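Unit 6 Handout: Brick Dimensions, Clutch and Measuring Small Parts
Sellitano Evening Courses, Introduction to Product Measurement

Read this before the bench session. You will need a ruler marked in millimeters, a caliper from the drawer, scrap paper and a pencil. Bricks are handed out at the door.

1. Why we use toy bricks

A toy building brick is a good first part to measure. The sides are flat, the corners are square or close to it, and the same features repeat. If you measure one stud correctly, you have a fair idea of what the next one should be. If your second reading is far from the first, check your hands before you blame the brick.

Bricks are named by their studs. A 2x2 has two rows of two, a 2x4 has two rows of four. The name says nothing about height. A plate and a full brick can both be 2x2, so write down which one you have.

2. Terms

Stud: the round raised part on top.
Pitch: the distance from the center of one stud to the center of the next.
Wall: the outer side of the brick.
Clutch: how firmly two bricks hold together when pressed.
Clearance: the small space left on purpose so parts fit side by side.

Pitch is the term people get wrong most often. It is measured center to center. The gap between two studs is smaller than the pitch by one stud diameter.

3. Setting up

Lay a sheet of plain white paper on the bench and put one brick on it, studs up. Paper gives you a clean background, and you can trace on it and write next to the tracing. Keep the rest of your parts off the sheet while you work. Turn the brick so that one side runs parallel to the edge of the paper. 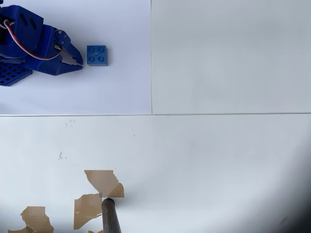 Trace the outline with a sharp pencil held upright. A slanted pencil draws the line too far out on one side and you will get a square that is bigger than the part. Lift the brick straight up when you are done. Measure the tracing with the ruler, then measure the brick with the caliper, and write both numbers down. They will differ. The difference goes in the last column of your table.

4. Measuring pitch without finding the center

It is hard to place a caliper on the center of a stud. Use this method instead.

Close the outside jaws over two neighboring studs and read the full width across both. Call this A. Then measure one stud by itself. Call this D. The pitch is A minus D.

Do this along both directions on the 2x2. You should get the same pitch each way, within the limits of your caliper. Do not squeeze. Plastic gives a little under the jaws, and a hard squeeze makes the reading too small.

5. Clutch

Press two bricks together and pull them apart. Repeat 11 times. Note if the last pull feels easier than the first. This is a judgment by feel, and you should write it down as one.

The Gagnon set in the cabinet is the oldest we have and has been through many classes. The Clondurora set is newer. Take one brick from each and try them together. Bricks of different age or make may sit at the right pitch and still hold too tightly or too loosely, as clutch depends on very small differences in stud diameter and wall position.

6. Adding up small errors

Suppose your pitch reading is off by 0.01 mm. On one brick you would never see it. Now set 1000 studs in a line and multiply. The error is 10 mm, more than the width of a fingertip on some hands. For 678 studs it is 6.78 mm. Work out the same figures with your own difference from section 3.

7. To hand in

One sheet per student, with the tracing, the table and your value for pitch in both directions. Add two or three sentences on clutch. Show the subtraction for A and D, including units.

Sheets go in the Prasunbridge tray by the door. The next unit, on round parts, starts in September and uses the same calipers, so wipe the jaws and close them before you put them back.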